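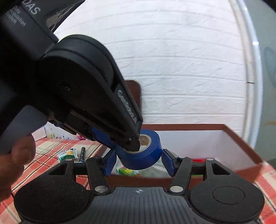 ok equipment budget thread, because I said I'd do one and the form is due Friday and if I don't write it out in public I will just keep opening the spreadsheet and closing it again

background for new people: small manipulation data project, name is Tundside, handheld grippers, tabletop tasks. we do not own a big arm. we may never own a big arm. the line item for a big arm is what this whole argument is about

current ask is split in two. part one = more handheld units. part two = "robot arm, one, plus mount, plus controller, plus training day." part two is a lot more money than part one and gets all the attention in meetings

my position: buy the handhelds first. arm in July if there's anything left. I have lost this argument once already so here we go again

what we're collecting right now is two-handed stuff. tape rolls, markers, passing from one gripper to the other, things in and out of a box. boring on purpose. handovers are where everything goes wrong and you need a LOT of them

and two-handed means every station eats a pair. so when somebody writes "4 grippers" on a form that is two stations. no spares. one cracked linkage and you're down to a station and a half, and a half station is a person sitting there

so the number I'm asking for is spares included. please do not "round it down" for me

quotes so far. Krajčí: 35 days lead time, pads included, answers email same day. Sistside: 20 days, cheaper per unit, pads sold separately in packs and the packs are where they get you

shipping not in either quote btw. always ask. I forgot last year and it came out of the coffee line, which is still a sore subject

PADS. let me talk about pads. finger pads are a consumable. they are not equipment!! they go in a different box on the form and if you put them in the equipment box finance sends the whole thing back

we're budgeting 30 pairs. got told that was excessive by someone who has never peeled one off after a week of packing tape 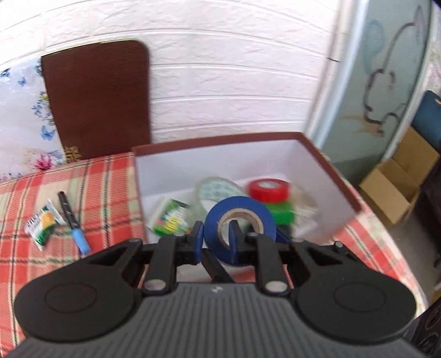 other stuff that never makes it on the first draft: storage (the drives, and then the backup of the drives), chargers, a second charger becuase the first one walks off, cases with real foam, screws. tiny screws. buy the tiny screws

also props. I put props as its own line this year. tape in a few colors, markers, snack packets, boxes, a tablecloth or two. costs nothing next to the rest of it but if it isn't a line then it's me at the store on a Sunday with my own card

someone asked why so many kinds of tape. different widths, different shine, clear stuff is a nightmare. clear tape is honestly the cheapest hard object you can buy, put it on your list

back to the arm. case for: you need something to run the policy on eventually. yes. agreed. no argument

case against buying it NOW: we don't have the data to make it do anything, the warranty starts the day it lands, and the room at Nesetness needs a floor check and a power outlet that isn't behind the fridge. I got a quote for the outlet. the outlet quote has its own lead time. of course it does

a warranty clock running on a thing in a crate is just money leaving

could we rent? looked into it. rental min term is 26 weeks, deposit up front, and you pay for the mount either way. might still make sense for the fall. putting it on the form as option B so at least it's written down somewhere

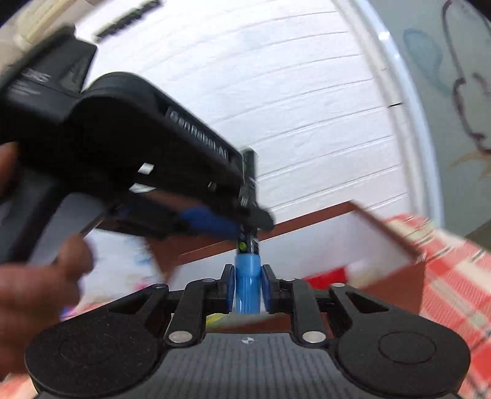 people time is the real number anyway. two hands per station all day, plus someone labeling, plus someone checking the files the same afternoon and not three weeks later. I've seen plans with zero hours for checking. those plans are lying to you

if your budget form only has rows for objects, add a row. they usually let you

ok so order going in:
handhelds w/ spares
pads, consumables box, 30 pairs
storage x2
props
cases + screws + chargers
outlet + floor check
arm, July, or rental as option B

leaning Krajčí for the handhelds even with the slower delivery. pads included and a person who replies wins for me. if anyone has had Sistside gear for over a year pls tell me how the linkages held up, I only have their word for it

will post whatever comes back from finance. last time it was one line asking what a gripper is

edit: yes I know the pads total is off in the version I shared earlier, I had pairs in one cell and singles in teh other. fixed now

edit 2: Sistside just sent a new quote with shipping on it. reading it now, more tomorrow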